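Metal fingertips or rubber pads for handheld grippers on cloth?

Posted in Grippers and end effectors
Tags: handheld grippers, fabric, cable routing

Mutua Kombo
Member, posted in May

I'm comparing two sets of fingertips on a pair of handheld grippers, and I'd like to hear from anyone who has used either on cloth. The job is folding and unfolding towels on a table. Later the same fingers go on two arms, so whatever I choose has to work in both places.

The first set is the plain metal one from Menura. The second is a Vamine set with a rubber pad glued to the inside face. I have done 40 folds with each so far, same towel, same table, same person holding the grippers.

The metal tips get under a hem easily because they are thin. They also let go cleanly. The trouble is that they slip when I pull sideways, mostly on the thicker part of the towel where the layers build up. The rubber ones hardly slip at all, but they often pick up two layers when I want one, and then I have to shake one loose. An arm won't be able to do that. 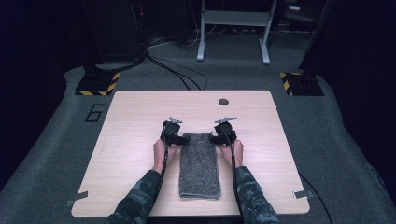 Cable drag is the other thing I'm trying to sort out. Each gripper is wired, and when I reach for the far corners I can feel a slight pull on my wrists. It's worse on the right. The tips end up a few millimetres away from where I meant them to go, and I can't tell how much of the slipping comes from the fingers and how much comes from that. At the moment the cables run back along my forearms, and with the grippers on either side of the towel, reaching for the far end, there isn't much slack left. I've thought about hanging them from overhead, but I don't want them swinging in front of the wrist cameras.

So, two things. Is there a fingertip that sits between the two sets, and does anyone have a cable layout that doesn't pull? I need to settle this before I start the long run, which is 4,000 folds.

Ferrand_bench
Regular

I wouldn't pick either set as it comes. Keep the metal tips and put a strip of thin silicone tape on the inside of one finger only, starting a little way back from the point. The bare metal at the front still slides under the hem, and the tape holds once you've closed on it. We did 2,000 picks on tea towels and flannels that way and changed the tape 2 times. Clean it with alcohol before each session or the lint builds up and it goes as slippery as the bare metal.

For double layers, look at the closing speed before you blame the rubber. If the fingers snap shut they push the cloth into a ridge and grab the lot. Close slowly for the last few millimetres and you get a single layer more often – not every time, but more often.

On the cables, running them along the forearm is fine if you fix them at the wrist and again above the elbow, with a loose loop between the two. The elbow takes up the movement then and the gripper doesn't feel it. Use a soft strap. Cable ties dig in after an hour.

One more point about your test. A single towel won't tell you much. Try a new one and one that has been washed a lot, because the loops flatten and the grip changes. I'd also swap sets every ten folds so that you aren't comparing a fresh arm with a tired one.

darton_user
New member

just get the rubber ones. I had the metal on a Darton arm and went off them, they marked the cloth

Mutua Kombo
Member

Thanks both. I tried the tape on one finger this afternoon and the sideways slip is a lot better on the thick part. Haven't changed the closing speed yet. I used an old sports wristband for the strap at the elbow and it stays put, though the right cable still tugs a bit at full reach, so I may need a longer one.

darton_user, which cloth was it that got marked? Mine looks all right so far but I've only used towelling.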